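Grey kitchen fronts – repaint or replace? Strata says no to spraying

Page 1 of 1

skumus_jo
Wednesday, 7.40 pm
Hi all. Unit kitchen, 3 metres of lower cupboards, light grey fronts that have gone dingy. Want to go a warm white. Was going to spray them on the balcony but strata has knocked that back, so it's roller and brush or nothing. Questions – do I need to take the doors off, and is a water-based enamel tough enough near the stove? Quote for new fronts was silly money. Pics below.

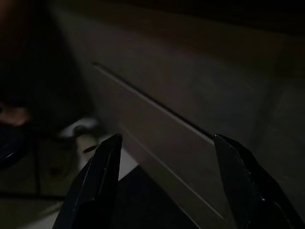 the grey in question, dark groove and all

Grorik
Doors off. Always doors off. Number the hinges with masking tape or you'll be swearing at them on Sunday arvo. Sugar soap, rinse, light sand with 180, wipe down, primer. The groove is the annoying bit, do it first with a small angled brush then roll the flats straight after while the edge is still wet.

bunier72
Disagree on doors off. Did mine in place, took the handles off and taped the carcass. Two kids and a dog, there was nowhere to lay them flat for a week. Came up fine. Couple of runs on the corner door but you'd need to go looking.

Grorik
"couple of runs" is exactly why you take them off mate

bunier72
Mate it's a rental-grade kitchen not a piano

Holger Fagerlund
Painter here, semi retired. Water-based enamel is fine if you let it CURE. Dry to touch is not cured. Leave it 3 weeks before you go at it with a scourer. Most of the chipped kitchens I get called to were scrubbed in the first few days. And find out what the fronts are first. Melamine and vinyl wrap want different primers, and if its wrap that's lifting at the edges don't bother, paint won't hold it down.

skumus_jo
How do I tell which? Sorry, clueless.

Holger Fagerlund
Look at the back edge of a door. Wrap usually has a seam there, melamine has a separate edge strip. If you can get a fingernail under it it's lifting.

skumus_jo
Had a look. Edge strip, nothing lifting. Melamine then I reckon. Adding one from the same place, after colour opinions too.

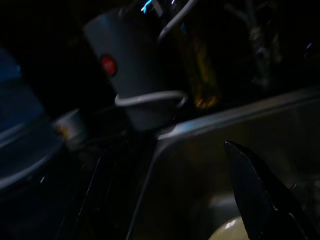

Warm white is what I'm leaning to but my sister says it'll look yellow under the downlights and now I can't unsee it. Got a sample pot, did a square on card, looked cream at night and fine in the morning. Everything else stays as is, incl. that grey cylinder thing with the red light and the cable looped round the bottom – so would a matt dull grey like that look wrong next to a creamy white? Or am I overthinking it.

Engebretsen
Overthinking. But swap the globes before you pick a paint. We went from warm to neutral and it was like a different kitchen, cost us 40 bucks all up.

Roald Wallin
Grey next to cream can look a bit grubby imo. I'd go a cleaner white, quarter strength if they'll tint it. Get a bigger sample up, A3 at least, and move it round the room.

bunier72
Cream and grey is fine, half the street has it

Grorik
Half your street has runs in the corner door

Holger Fagerlund
Back on topic. Foam roller, thin coats, don't go back over it once it starts to tack. Mask for 25 minutes, paint for ten, that's the job. Semi gloss near the stove, matt will mark.

skumus_jo
Ta everyone. Doors off, globes first, bigger sample. Will report back after the long weekend if strata dont find something else.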